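Pencil/marker on a light wood table top, finish or leave it?

sutar_desk
Got a table in the back room, light wood, pale, pine maybe?? Seller didn't know. Faint grey mark near one edge, looks like pencil. Want to oil it but dont want to seal the mark in. Eraser first or sand?
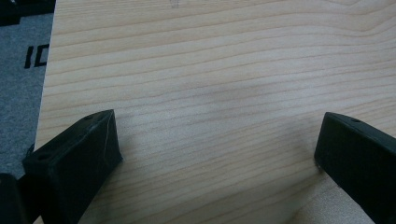 the grain close up, mark is very faint up top

Gemechu Gidey
Eraser. White vinyl one, light strokes, with the grain. Sand only if that fails.

flaser70
Disagree. Erasers smear on bare wood. 2 passes with fine paper and done, 15 minutes tops. Is it even bare?

sutar_desk
Not sure. Feels smooth, bit of sheen in some light, none in other. Has a metal cable grommet so probaly sold as a desk. Rounded corners, I'd rather not round them more – so no power sander.

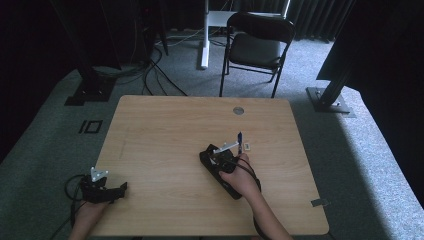
whole top, grommet at the far edge

besier2230
Drop of water somewhere hidden. Soaks in = bare. Beads up = finished, and then sanding one spot leaves a dull patch you'll see forever. Ask me how I know.

flaser70
ok fair, water test first. Still say paper if its bare.

sutar_desk
Will do it underneath. Other worry is markers, we use them at this table all the time. Does oil stop ink or no
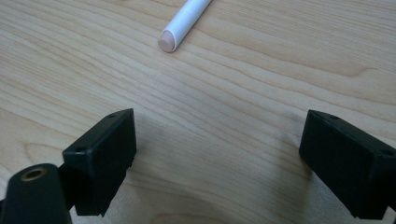 Gemechu Gidey
Oil slows it down, won't stop it. Hard wax holds up better. Or a desk pad, cheaper than both.

besier2230
+1 pad. Oil looks nicer tho

sutar_desk
ok. Water test tonight, eraser after, will post back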